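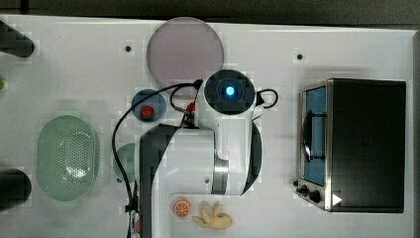
Le câble du poignet est la pièce qui s'use le plus vite sur la cellule Punar, et son cheminement doit être contrôlé avant chaque reprise de service. Il part du haut du bras, décrit un arc vers la gauche puis redescend droit le long du flanc. Côté opposé, le câble court recourbé forme une boucle près du module de poignet noir ; cette boucle se contrôle en même temps que le reste. Dans une configuration de table comme celle-ci, avec le four à droite et la passoire ovale à gauche, le câble long passe au-dessus d'une partie de la vaisselle, et c'est de ce côté qu'il faut surveiller les accrochages.

Accueil technique > Cellules de table > Punar > Entretien > 6. Câble de poignet et repérage de la table

Temps de lecture : 4 min

Imprimer | Envoyer par e-mail

6. Câble de poignet et repérage de la table

Cette section concerne les cellules Punar montées sur table blanche, avec vue de dessus. Pour les cellules livrées avec l'armoire Bunov, l'arrêt et la remise sous tension suivent la section 3.

6.1 Périodicité

Contrôle visuel : à chaque prise de poste.
Contrôle complet (6.3) : toutes les 300 heures de fonctionnement.
Remplacement du câble long : toutes les 600 heures, même si la gaine paraît intacte.

6.2 Matériel nécessaire

- câble long de rechange, référence Prarnska 242
- attaches souples réutilisables
- chiffon non pelucheux, sans solvant
- jeu de clés fourni avec la cellule
- feuille de suivi de la cellule

ATTENTION. Ne jamais débrancher ou rebrancher un connecteur du poignet sous tension. Le voyant bleu au centre du module doit être éteint avant toute intervention sur la connectique.

6.3 Contrôle complet du câble

1. Terminer ou annuler la tâche en cours depuis le pupitre. Ne pas utiliser l'arrêt d'urgence pour un arrêt normal.

2. Amener le bras en position d'entretien (menu Maintenance, Position 2). Le poignet se place au-dessus du centre de la table.

3. Couper l'alimentation et attendre l'extinction du voyant bleu. Poser l'étiquette de consignation sur l'interrupteur.

4. Dégager la vaisselle et les aliments factices qui se trouvent sous le bras. Les petites pièces roulent facilement sous l'embase quand on déplace le câble.

5. Suivre le câble long à la main, depuis le connecteur du haut jusqu'à l'embase. Chercher les pincements, les zones aplaties et les points où la gaine brille par frottement.

6. Vérifier la boucle du câble court. Elle doit rester souple et ne pas toucher le bord du module lorsqu'on tourne le poignet à la main d'un quart de tour dans chaque sens.

7. Vérifier le serrage des connecteurs. Serrer à la main uniquement.

8. Essuyer les coques blanches et le pourtour du module.

9. Noter le relevé d'heures et l'état du câble sur la feuille de suivi.

Remarque : une trace de frottement isolée, sans entaille, n'impose pas le remplacement. La signaler sur la feuille et la revoir au contrôle suivant.

6.4 Remplacement du câble long

1. Effectuer les étapes 1 à 4 du point 6.3.

2. Photographier le cheminement existant, ou le relever sur la feuille de suivi.

3. Ouvrir les attaches de bas en haut. Ne pas les couper.

4. Débrancher d'abord côté embase, puis côté poignet.

5. Brancher le câble neuf côté poignet. Laisser assez de mou pour former l'arc vers la gauche.

6. Descendre le câble le long du flanc gauche et refermer les attaches sans serrer. Un doigt doit passer entre l'attache et la gaine.

7. Brancher côté embase.

8. Déplacer le bras à la main, articulation par articulation, jusqu'aux limites utiles de la tâche. Le câble ne doit se tendre nulle part.

PRUDENCE. Ne pas faire passer le câble sur le dessus du four ni entre le four et le bord de la table. Sur les cellules où la porte du four est manœuvrée par le bras, contrôler aussi le passage près de la poignée.

6.5 Remise en service

1. Remettre les objets en place selon le plan de table Amegashie. À défaut de plan, utiliser la dernière disposition enregistrée.

2. Retirer l'étiquette, remettre sous tension et attendre que le voyant bleu soit fixe, soit environ 2 minutes.

3. Lancer le cycle à vide en vitesse réduite.

4. Lancer une tâche courte, par exemple le déplacement d'une pièce vers une assiette, et observer le câble pendant tout le mouvement.

5. En cas d'accrochage, arrêter et reprendre à l'étape 5 du point 6.4. Ne pas corriger le problème en déplaçant la vaisselle.

6.6 Défauts courants

Voyant bleu clignotant après remontage : connecteur de poignet mal engagé. Couper, rebrancher, recommencer.

Perte de communication en extension seulement : câble trop tendu ou conducteur abîmé près du connecteur haut. Redonner du mou, puis remplacer si le défaut revient.

Bruit de frottement à la rotation du poignet : boucle du câble court trop proche du module. Reprendre sa fixation.

Section rédigée par Ruwan Seneviratne, relue par Lenni Kiiskinen. Révision de septembre.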